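I gave up my car in September, mostly by accident. The transmission went, the mechanic said a number, and I said a word I won't type here, and then I went home and looked up the bus schedule. I figured I'd be carless for two weeks. It's been most of a year now and I still don't have one!

So a few of you asked how that's going, and the answer is fine, mostly, with some very long Saturdays in it.

The 27 is my bus. It runs from the bottom of my street in Ledell all the way out to Sonport, past the old Chiriac bakery and the high school and the place with the giant fiberglass trout. I had driven that road for years and never once noticed the trout. On a bus you're up high with nothing to do, and you see into everybody's yards (so many trampolines). I know which house paints its shutters every spring and which one is never going to take down the Christmas lights, and I have opinions about both of them.

You also get to know people a bit. Nelu Nistor drives the early one and he will wait for you if he sees you running, as long as you are truly running and not doing that fake little jog. I have been left behind for the fake little jog. I deserved it. There's also a woman who knits the same gray thing every morning, and I'm dying to ask what it is, but I think we're past the point where I can.

Groceries were the hard part. The first month I shopped like I still had a trunk, and I'd be standing at the stop with a watermelon under one arm and the bag handles cutting off my fingers. Now I have one of those folding carts with wheels, the kind my grandmother had, and I love it more than I ever loved that car. One cart, one trip, and if it doesn't fit I don't need it this week. I eat a lot less cereal now because the boxes are so bulky. I also found out you can wheel a full cart onto the bus without asking anyone for help if you go up backward.

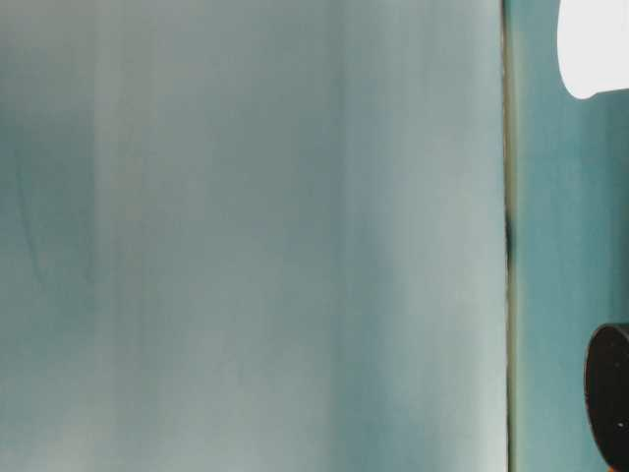
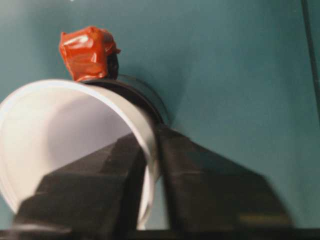
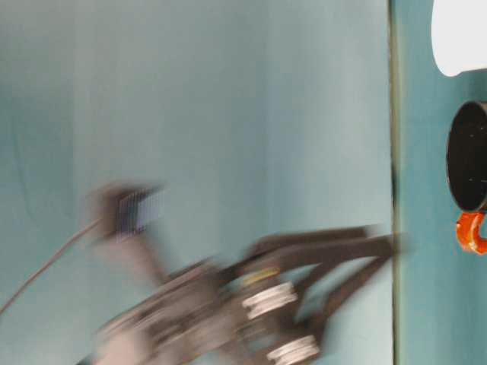

Lots of teal, plus a white cup on its side in the middle one.

The other thing I didn't see coming was the money. I'm bad with money, so I wrote it all down, and between the insurance and the gas and the parking at work I had spent $3210 the year before without one single repair in it. Then there was the transmission on top! The bus pass comes nowhere near that. I put $1000 of the difference into savings and some of the rest went to really good rain boots, which I'd recommend to anybody who is thinking of trying this. Get the tall ones. The short ones fill up.

It isn't all sunshine and trout. Sunday service is terrible, and if you miss the last one out of Sonport you're stuck paying for a ride or calling a friend who has already picked you up twice that month. (Koen Van den Broek, I owe you so many dinners.) The shelter at my stop has a bench tilted forward so you slowly slide off it. And there was the night the Wovia app told me a bus was three minutes away for forty-five minutes straight, in sleet, while I stood there believing it like a fool. I've deleted Wovia since then. I use the paper schedule taped inside my cupboard door and it has never lied to me.

I went to look at a used hatchback in the spring, just to see. It was a nice little thing, very clean, and the guy let me take it around the block. I hit every red light, somebody honked at me, and I couldn't find the wipers. I handed the keys back and said I'd think about it, and then I took the 27 home and read two chapters of my book.

Next up is the route that goes the other way, out to the lake, which I've never ridden to the end. If any of you have done it, tell me if there's a bathroom out there — I'm bringing a big thermos of coffee and it's a long ride.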